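Speaker notes: Zudeo and the small blog
Dredcombe Web Evening, Fri 25 June

1. Hello and why me
Say hi, thank Inès Roussel for the slot (she's been asking me since May!). I run the Fandstead blog, 243 posts, mostly walks and cafés. I'm a writer who got fed up with resizing photos, so no code tonight.

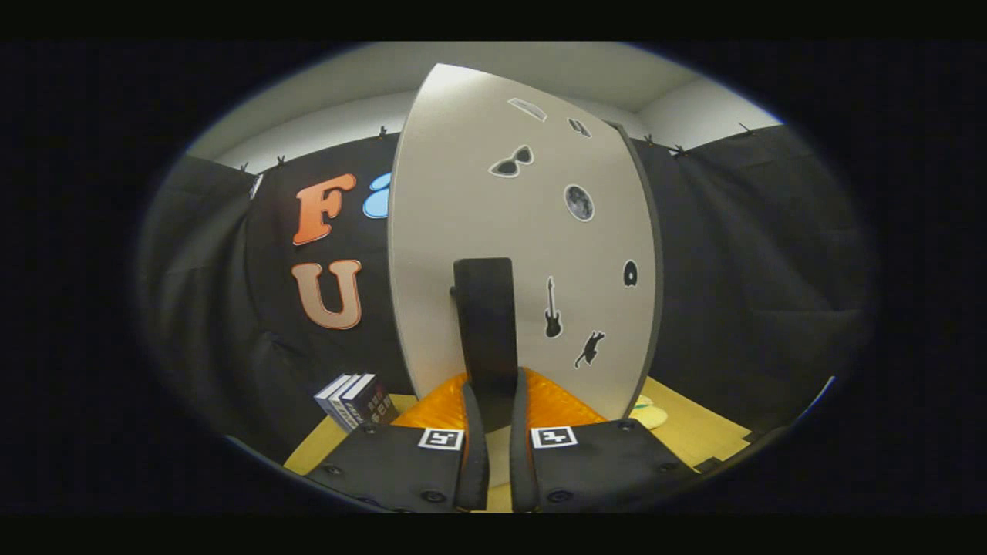 Guitar, moon and cat stickers on the white board.

2. What I switched on
Zudeo suggests tags and a summary when I save a draft. It took me 2 evenings to set up, mostly because I'd forgotten my own password – pause for groans. Read out the summary of the Khương noodle bar post, where it decided the soup was the owner. Then the good one, the ferry post, which I'd happily have written myself.

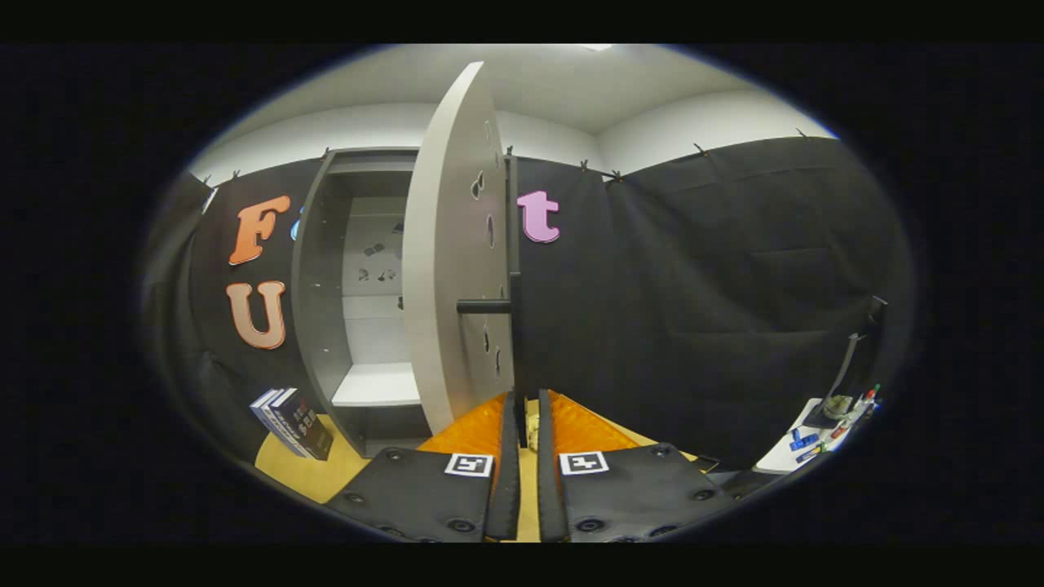

3. What I still do by hand
Headlines, always. Anything with a person's name in it. I threw out 36 suggested tags last month and kept the rest (don't read the list, it's dull). Ask who else here lets a tool near their drafts, then go straight to questions.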